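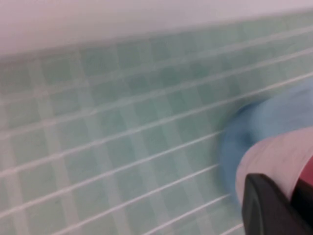

O Vanix é um conjunto de limpeza de paredes para braços robóticos que já existem, vendido pela Bisolari a quem tem um braço parado e uma casa de banho que não se limpa sozinha. A caixa traz os dedos, as pinças de pano, o suporte da câmara de pulso e um manual que trata o utilizador por «operador qualificado», o que no meu caso foi simpático. Passei parte de março com ele no balneário da Gaete, uma pensão com mais azulejo do que hóspedes. O mosaico verde-água, com as suas juntas brancas, é o género de superfície que os catálogos evitam: quadradinhos pequenos, tons que variam de peça para peça e uma grelha que, com o pulso em movimento, se transforma num feixe de riscos luminosos. O dedo preto, ao canto, sai sempre nítido. A parede, coitada, depende da velocidade.

Galeria e notas: Ivana Lucero
Local: balneário do rés do chão, Gaete
Equipamento: Vanix para parede, referência 1801, montado num braço já existente na casa

A velocidade
De fábrica, o Vanix vem regulado para impressionar visitas. O braço avança com uma convicção que eu própria nunca tive diante de um azulejo, e a câmara de pulso devolve imagens muito bonitas para quem gosta de pintura abstrata. O programa precisa de encontrar as juntas para saber onde está e, àquela velocidade, encontra várias versões da mesma junta e escolhe a que lhe apetece. Baixei para o nível 2 e passámos a entender-nos melhor. O manual chama-lhe «modo de aprendizagem». Ficou assim até ao fim.

O material azul
A Bisolari deixa usar pano ou esponja, desde que sejam macios e caibam entre os dedos. Usei azul porque era o que havia no armário da Gaete, e acabou por ser boa ideia: contra o verde pálido, o programa distingue-o sem hesitar. Com um pano branco, confundiu-o duas vezes com a faixa lisa por cima dos azulejos e interrompeu o trabalho para perguntar, por escrito e com muita educação, onde estava o pano. Estava na mão dele.

A faixa branca
O limite superior do mosaico marca-se à mão, no ecrã, arrastando uma linha. Se a linha ficar um pouco alta, o braço limpa também a faixa lisa, sem cobrar mais. Se ficar baixa, sobra uma fila de azulejos que alguém terá de fazer com o braço antigo, o que vem preso ao ombro.

A pressão
Há uma escala de pressão que vai até 100, sem unidade. Perguntei à assistência o que queria dizer. Respondeu-me Ignacio Cabral, atencioso, que 100 é «o máximo recomendado», e voltei à parede tão informada como antes. A trinta e poucos, o pano acompanha a superfície e não se enrola. Acima de setenta, amarrota-se debaixo dos dedos e o braço passa a arrastar um chumaço de um lado para o outro, com ar de quem está a trabalhar. Conheço colegas assim.

As juntas
Nas juntas direitas e bem betumadas, o resultado é decente: a sujidade superficial sai, a que lá mora desde a inauguração fica. O folheto fala em «limpeza profunda», e suponho que se refira aos sentimentos. Para calcário continua a ser preciso produto próprio, aplicado por uma pessoa, com luvas e janela aberta. O Vanix não pulveriza nada. Existe um acessório para isso, da Drevudov, vendido à parte e ainda sem data de entrega quando perguntei.

Os cantos
Não faz cantos. O manual dedica-lhes uma página inteira, para dizer isto com outras palavras.

Preço e montagem
O conjunto custa 1134 euros, sem o braço. A montagem levou-me uma manhã, e a calibração da câmara ocupou a tarde. A culpa foi em parte minha, por ter apertado o suporte ao contrário, e em parte do desenho, que mostra o suporte visto de um lado onde não cabe nenhuma cabeça humana. Os dedos trocam-se sem ferramentas. Os parafusos do suporte pedem uma chave sextavada que não vem na caixa.

Para quem serve
Para pensões, ginásios e piscinas pequenas que já tenham um braço compatível e paredes compridas, direitas e sem prateleiras. Quem tiver um duche com nichos, torneiras e um cesto pendurado vai passar mais tempo a desenhar zonas proibidas no ecrã do que passaria com a esponja na mão. A Gaete ficou com o conjunto à experiência mais umas semanas. Fiz-lhes uma folha com as regulações e colei-a na porta do armário, ao lado dos panos azuis: velocidade no nível 2, pressão a trinta e poucos, e verificar a linha de cima antes de carregar em «iniciar».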